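Search tickets Go Advanced

Bag keeps tearing when laid flat and opened up (Felach rummage set)
Posted by Thibault Lecomte, March
Status: open, workaround in place

Problem: brown paper bag rips at the front panel every time we lay it down and open it for the rummage table. Set is the Felach one, ordered through Pristcombe. Toys are fine. Bag is not fine.

Setup, for whoever picks this up. Small room at the Wallen site, one table, white top. Bag goes on its side on the white so the things inside can be reached without standing it up. Contents change but it's always a mix: something long, something round, something floppy. Right now the carrot, the navy rope, a dark green thing out of the mixed tub, and wadded up paper as filler. Cardboard sheet next to it for whatever gets taken out.

What I need: a bag that opens wide, stays open, and lasts longer than a morning.

Log

9:10 -- new bag, straight from the pack. Folded the mouth back two turns like the leaflet says. Held its shape, sort of. Put rope in first, then green thing, then filler on top. Mouth sagged shut as soon as I let go.

9:25 -- cut a slit down the front to get it to open. Bad idea. Slit ran on its own the first time a hand went in, all the way to the bottom seam. Bag binned.

9:40 -- second bag, no slit, mouth taped back to the table. OK for a few minutes. Then the tape pulled a corner clean off. Packing tape, the clear kind, way too strong for paper this thin.

10:05 -- third bag. Tore the window by hand instead of cutting. Ragged but the rip didn't run as far. Why does that work better? No idea. Maybe the fibers catch. Left a lip across the middle on purpose so small stuff can hide under it.

10:30 -- swapped clear tape for black cloth tape from the drawer. Corners only. Much better, held through the rest of the morning. Leaves a bit of fuzz on the white but it wipes off.

10:50 -- filler check. Tissue is useless, goes flat. Newspaper leaves ink on hands. Plain white printer paper balled up tight is the best so far, keeps its shape and makes a good noise.

11:20 -- asked Pristcombe on the phone whether the bag is supposed to be the same one as last year. Person said yes, same part number. I don't beleive it. Last year's stood up by itself.

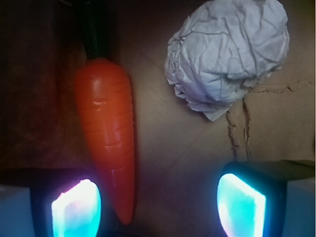
Carrot and a paper ball on the cardboard.

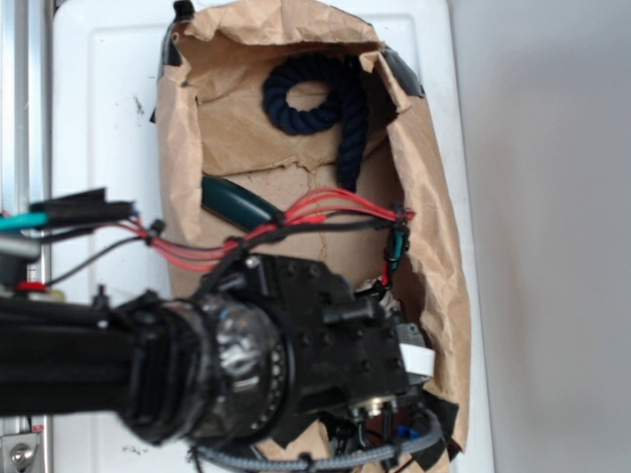
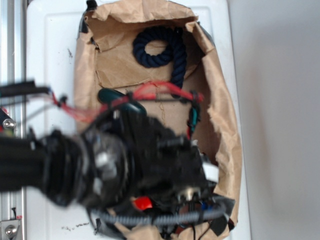
1:15 -- found one of last years bags at the bottom of the Felach box and put the two next to each other. Old one is stiffer, no question. Heavier paper, and the bottom fold is glued wider. New one creases if you look at it. So either the supplier changed or the spec did, and the part number didn't move.

1:40 -- rang Smadi, they do our plain paper goods. They can send kraft bags in a heavier weight but minimum order is 300. We'd use maybe a tenth of that before summer. Asked if they'd do a sample, they'll call back.

2:05 -- tried doubling up, one new bag inside another. Works for strength. But it's a pain to open wide, the inner one slides and bunches at the bottom and the carrot gets lost between the layers. Had to shake the whole lot out to find it. Don't do this unless you tape inner to outer at the rim first.

2:20 -- did tape the rim. Better. Takes too long though, and you can't re-fold it after.

2:45 -- rope problem, seperate issue but putting it here. The loop end snags on the torn edge every time it comes out and makes the rip worse. Turn the rope so the loop is toward the mouth and the tail points in. Small thing, big difference.

3 pm -- stopped for the day. Count for the order form: 6 bags used up, most of them before the tape change.

Workaround until new bags show up
- tear the window, no scissors
- cloth tape on the corners, never clear packing tape
- a turn of tape under the lip if it starts to go
- rope in with loop toward the mouth
- filler last, and don't stuff it, two or three wads is enough
- when the back wall gets ragged bin it, patching doesn't hold

Still open
- Pristcombe to confirm paper weight on the current bag (asked in writing this time)
- Smadi sample
- is a cloth bag an option? Would last forever but you lose the rustle, and the rustle is half the point. Also can't tear a window in cloth, would need sewing. I can't sew
- the green piece rolls to the low side if the table isn't level. Shim under the left leg for now -- folded card, don't throw it out, it looks like trash

Please don't close this one just because there's a workaround. Last one on the bags got closed that way and here we are again.

Update, next morning: Smadi called, three sample bags in the mail, no charge. Will test same way, same contents, and add times here. Pristcombe hasn't answered.

Comments (4)

wallen_frontdesk
Box came for you, flat, thin, says paper goods on it. Behind the desk.

Thibault Lecomte
That's the samples, thanks. Coming down.

m.k.
We had this with the same set. Ended up misting the fold lines with a spray bottle before bending them back, let it dry open overnight. Less cracking in the paper. Doesn't fix the thin part obviously

Thibault Lecomte
Will try the misting on one of the old stock tonight. Did you do inside or outside of the fold?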